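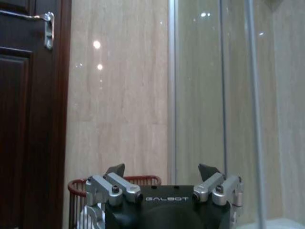

Badezimmerecke mit Glasdusche und beigefarbenen Steinfliesen

Jedes Jahr im März geht das bei mir wieder los: Die ersten warmen Nachmittage, und schon liegt die Blindschleiche auf den Steinplatten hinterm Schuppen! Ich freu mich da jedes Mal wie ein Kind. Und weil mich inzwischen die halbe Straße fragt, wie man Reptilien in den Garten bekommt (oder sie aus dem Kellerschacht wieder heraus), schreibe ich meine Haushalts- und Gartentricks dazu mal auf.

Kellerschacht und Lichtschacht
Da fallen sie rein und kommen nicht mehr hoch, Eidechsen genauso wie Kröten. Ich lege ein raues Brett schräg hinein, 15 cm breit, unten mit einem Stein festgeklemmt. Glattes Holz taugt nichts, also vorher Querleisten draufnageln oder ein Stück alten Jutesack drumtackern. Obendrauf kommt feines Drahtgitter, das habe ich mit der Blechschere zugeschnitten und die Kanten umgebogen, sonst reißt man sich beim Laubfegen die Finger auf.

Wenn doch mal eine im Haus sitzt
Ruhe bewahren, Katze raus, Tür zu. Eine Blindschleiche bitte NIE am Schwanz packen, den wirft sie ab! Ich nehme einen flachen Karton, lege ihn auf die Seite und schiebe das Tier ganz sachte mit einem zusammengerollten Handtuch hinein. Dann ab damit unter die Hecke. Bei einer Schlange, die ich nicht sicher erkenne, lasse ich die Finger weg und rufe jemanden an, der sich auskennt. Ich hatte mal eine Ringelnatter in der Waschküche, die hat gestunken, das glaubt ihr nicht. Der Geruch ging erst beim zweiten Mal Wischen mit Essigwasser raus.

Sonnenplatz aus Resten
Ein Haufen aus Bruchsteinen und alten Dachziegeln, nach Süden hin, davor etwas Sand. Meiner ist etwa 2 Meter lang und unten 30 cm tief eingegraben, damit sie frostfreier sitzen. Die Ritzen nicht mit Mörtel zuschmieren! Unathi Khumalo aus der Jasinberg-Siedlung hat hinten noch Totholz drangeschichtet, das sieht toll aus und mache ich im Herbst nach.

Und der Kompost
Vor dem Umsetzen klopfe ich ein paarmal gegen die Bretter und warte einen Moment. Ringelnattern legen da gern ihre Eier rein, weißlich und ledrig, manchmal richtig zusammengeklebt. Wer welche findet: nicht drehen, wieder zudecken und den Haufen bis in den Herbst in Ruhe lassen. Gabel nehmen statt Spaten, und immer schön von oben abtragen.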